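Reading time: 2 minutes

Apolline Jacquet has opinions about potatoes, and I got most of them before I'd even taken my coat off. "Small ones, always," she told me. "You can hold them, they sit where you put them, and they don't take all evening!"

She's been running her Monday cooking sessions at Dorkia since March (13 people on the list, more waiting), and the first one is nothing but potatoes and a board. I'd expected soup, or at least an onion. 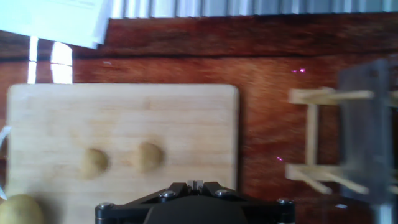
Why start there, I asked? "People rush," she said. "They've got a nice board and they chop at the potato as if it owes them money." She likes bamboo for beginners – light to carry, easy to wipe down – and she'd sooner see a lopsided chunk than a perfect cube. "It's going to be mashed. Who's looking?"

I tried a few myself (mine were very lopsided indeed) and we got talking about stains. She doesn't mind them. A board that's been used should look it, she reckons, and she only scrubs hers with salt when it starts to smell of garlic. 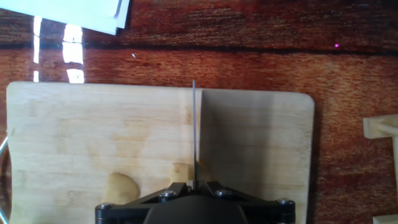

Apolline's sister disagrees about the salt, by the way, and swears by half a lemon left on the wood for six minutes. They've been arguing about it for years, and I wasn't going to get in the middle of that.

Next week it's leeks.

Recent
Pruvost market: what's good this spring
400 g of flour and no plan
A slow lunch in Loltska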